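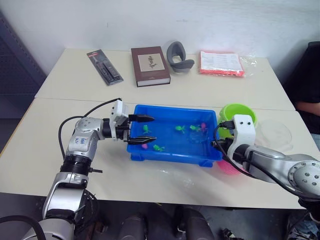
Somewhere in a drawer at my mum's house there is a shoebox of letters I wrote and received between the ages of nine and fourteen. Most are from a girl in Norway I never met. I hadn't thought about them for years, until I went to Trallwood in November and spent an evening in a room full of people writing letters by hand, and came home so fired up that I wrote four before bed.

The Trallwood letter exchange has 164 members now, which is a remarkable number for something that began with a card in a shop window. Cosmin Crăciun put it there. He had moved to the town knowing no one, and he missed the post his grandmother used to send him, long rambling pages about her hens and her neighbours and what she thought of the new priest. So he wrote "Would anyone like a letter?" on a postcard with his address underneath. Twenty-six people answered in the first month!

"I had to buy more stamps three times," he told me. "I thought I'd get two replies and one of them would be a joke."

It works very simply. You join, you are given a name, and you write to that person for as long as you both like. You can ask for someone local or someone far off, and plenty of members have one of each. The rules fit on a single side of paper: be kind, don't send money, and if you want to stop, say so. That last one matters a great deal to Cosmin. He would much rather people wrote a short goodbye than simply went quiet, and he says most of them do, even when it's awkward.

What I loved was how ordinary the letters are. I had half expected beautiful handwriting and deep thoughts, and there was some of that, but members kept reading me bits aloud (with permission, I should say) and they were about blocked gutters, a bus route that had been changed, a cake that sank in the middle. One woman has been following the slow building of her pen friend's garden wall for so long that she knows the name of the man who delivers the stone. She is not very interested in walls. She would be heartbroken to miss a single course of it.
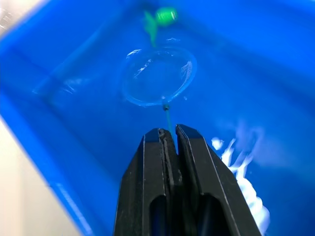 Blue plastic, bright as anything.

People do get particular about their tools. I heard a proper argument about lined paper, and another about whether it is rude to type. (The feeling in the room was that typing is fine if your hands hurt and a bit of a cheat if they don't.) Pens cause the strongest feelings of all. Some members swear by a fountain pen and will tell you about ink drying times until the tea goes cold, while others buy whatever is by the till and get on with it. I'm in the second group, though I did try somebody's old green fountain pen that evening and have been looking at them in shop windows ever since.

Then there's the waiting. I had forgotten it completely — how a letter goes off and you hear nothing, and you carry on with your week, and all the time there's this small hopeful thing going on in the background. A younger member told me she found it unbearable at first. She kept wanting to check whether hers had been read. Now she says it's her favourite part, and she has started writing down things she wants to tell her pen friend on the back of an envelope she keeps by the kettle.

A few friendships have lasted a very long time by the standards of the group. The longest run of letters between two members stands at 41 each way, and those two have never spoken on the phone. They live about 26 miles apart. I asked one of them if she was tempted to get on a train and she looked quite shocked. Maybe one day, she said, but they were halfway through discussing her sister's divorce and she didn't want to lose the thread.

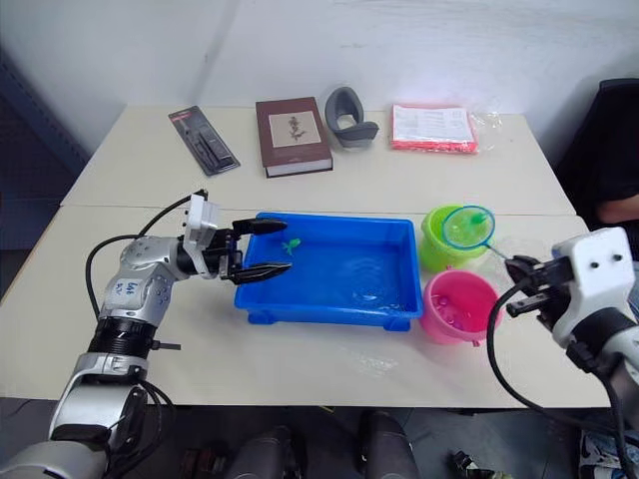 Shallow water in a blue tray, with faint ripples across the top.

If you'd like to have a go and there's no exchange near you, start with somebody you already know. An old teacher, a cousin, the friend who moved away and whose messages have shrunk to birthday wishes. Don't begin by saying sorry for not writing sooner, as it makes for a gloomy first paragraph and they haven't written either. Say what's outside your window. Ask one real question, something you'd like to know the answer to, and leave a bit of room at the bottom for the thing you'll remember just as you're folding the page.

Keep it short if you like. Cosmin's own letters are rarely more than a page and a half, and he writes them at the kitchen table before seven in the morning, with the radio off. He showed me the pile he had ready to post. The top one was going back to his grandmother's village, to the neighbour who looks after the hens now, and he was still deciding what to put in the last line.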